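Jarmo Saarela on writing job ads people finish

July 30, 2020

I'd been trying to get Jarmo Saarela on the phone for weeks, and when I finally did he was eating a sandwich and apologizing for it. He runs hiring for Trelivari, a mid-sized manufacturer out in Turkoncombe, and he has opinions about job ads. Loud ones!

I wanted to talk to him because of a number he dropped in a webinar chat this spring. His old ad for machine operators ran to 869 words. The new one is a third of that, and he says he'd cut it again if his boss would let him.

"I printed the old one and read it standing in my kitchen," he told me. "I got to the second paragraph and I still didn't know what shift it was. We had a whole section on our founding. Who applies for a job over a founding?"

So he started calling people. Everyone who had opened the application and quit halfway through got a short, friendly call (he asked permission first, in case you're wondering), and 18 of them talked to him. What did they want to know? Pay, hours, parking, and who they'd be working for.

"Parking!" he said. "I have been doing this a long time and I never once put parking in an ad." 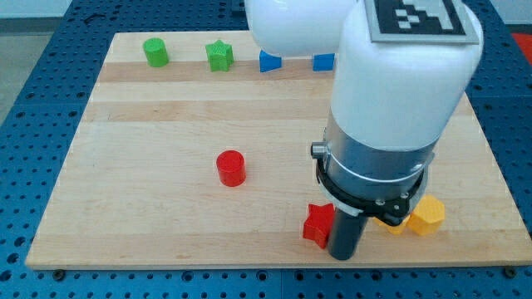 Colored blocks on a striped wooden board, with the robot arm above.

The pay part took longer. Trelivari had never posted a range, and Jarmo spent most of the winter going back and forth with the finance people over it. I asked him how he won and he laughed at me.

"I didn't win, I wore them down. I brought in four ads from other employers near us, every one with a range on it, and I left them on the table and went to get coffee. Then I did it again the next month."

I've had that same fight, so I asked what happened with the staff they already had, which is the thing my own clients worry about. He didn't dodge it. A few people came to his office upset, and a couple of them had a point, and their pay got fixed. He thinks that should have happened anyway. He also wishes he'd talked to the supervisors before the ad went live, and he brought that up twice.

The application itself got a haircut too. It used to have 41 fields, including a box for a fax number. They moved the whole thing over to Welo, a form tool his sister-in-law's company was using, and now you can get through it on a phone at a bus stop. Résumé is optional. Cover letter is gone.

"My hiring managers asked about the cover letter," he said. "I asked them to tell me about one they remembered. It got quiet."

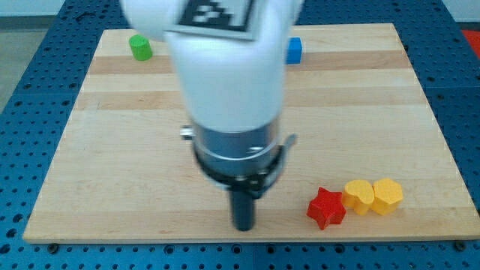 A white robot arm reaching down toward the board.

We got onto agencies for a bit. He'd worked with Bortolotti for years and still does for the senior roles, but he writes every ad himself now, even theirs. He reads each one out loud to somebody who doesn't work in HR. Usually it's whoever is at the front desk. If they stop him to ask what a word means, the word goes.

I asked what he's working on next, and it's rejection emails. He wants them out within a week, with a real name at the bottom and a phone number that somebody picks up. He's hoping to have the first batch rewritten in August, and he's promised to send me the drafts so I can mark them up.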